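Ticket 1228: Gripper stops short of thin packages on stone counter
Product: Clulter two-finger gripper kit with wrist camera
Opened by: Unnur Mogensen
Assigned to: Lachlan MacKinnon, Hastberg support
Opened: Wednesday, February 3, 2021
Status: Closed

Unnur Mogensen wrote:
Hi all! We've had the Clulter kit on trial for a couple of weeks and I really like it, so please don't read this as a complaint (well, maybe a small one). We're trying it out for picking up small flat packages from a counter and putting them in a tray. On our old white laminate top it did great. Then we moved the arm over to the marble top at the other end of the shop, and now it lines up nicely, comes down, and just stops. The message I get is "target height uncertain, holding." Then it sits there until I hit Resume, and it does the same thing again.

I tried restarting the controller, restarting the camera service, and turning the work light off and back on. I also wiped the lens, which was due for it anyway. Out of 15 tries on the marble I got 3 pickups, and one of those dropped the thing on the way to the tray.

Dorian Sabatier thinks the fingers need replacing because they look beat up. I'd rather not buy a set if I don't have to! Wrist camera view at the hold:
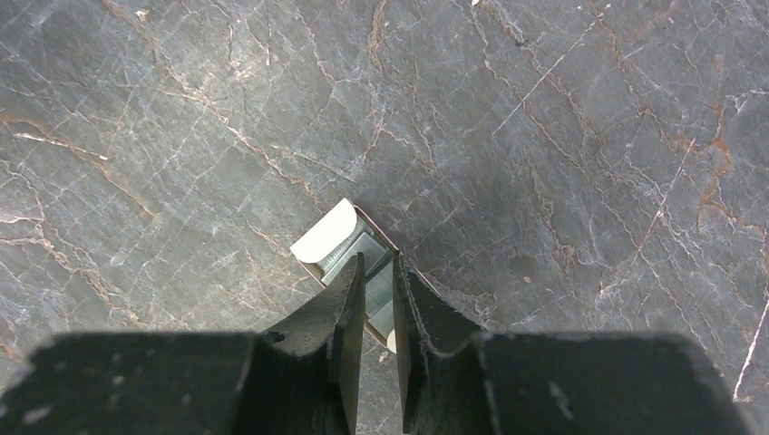 Wrist view, fingers open on either side of the package, dark veined marble underneath.

It's got the package between the fingers, so I'm guessing it's a height problem and the side-to-side part is fine? The package is sitting at a slant, but it did slanted ones on the laminate all day long.

Lachlan MacKinnon wrote:
Hi Unnur, thanks for the picture, that helps a lot. Keep your money for now. The scuffs I can see on the black parts look like surface wear to me, and wear like that wouldn't give you a height hold.

I'd look at the stone first. The kit works out the counter height from the camera, and with all those white and rusty veins plus a bit of shine, it can pick up edges that have nothing to do with your package. Could you try these and tell me how far you get?

1. Open Surface Setup and check which profile is loaded. If it still says Plain Light, switch to Patterned Dark.
2. Clear the counter and run Teach Height again on the marble.
3. Put one package back and do a single pick at slow speed.
4. If it holds again, export the log from the Service tab and attach it.

Unnur Mogensen wrote:
Oh boy. It was on Plain Light. I never touched that page after the first day, and I didn't know the profile stayed put when you move the arm. Switched it and ran Teach Height. The first time it failed with "surface not level," so I tightened the clamp on the base (it had a little wiggle) and the second time it went through.

Slow picks are good now. At full speed I still get a hold once in a while, mostly near the front edge where the window light comes in. Log attached.

Lachlan MacKinnon wrote:
Got the log. Detlef Ruppert on our vision side went through it and says the remaining holds all come from low confidence on the height reading. Please set Approach Pause to Long and leave everything else alone. It costs you a moment per pick. He's also asked for the setup page to show a reminder after the arm is moved, which is planned for the April update.

Unnur Mogensen wrote:
Set it to Long, pulled the blind halfway, and ran 100 picks this afternoon. Two holds, no drops. I can live with that! Dorian still wants new fingers but he can put in his own ticket. Go ahead and close this one, and thanks for being so quick.

Lachlan MacKinnon wrote:
Closing. Reply here if the holds come back and it'll reopen with the log still attached.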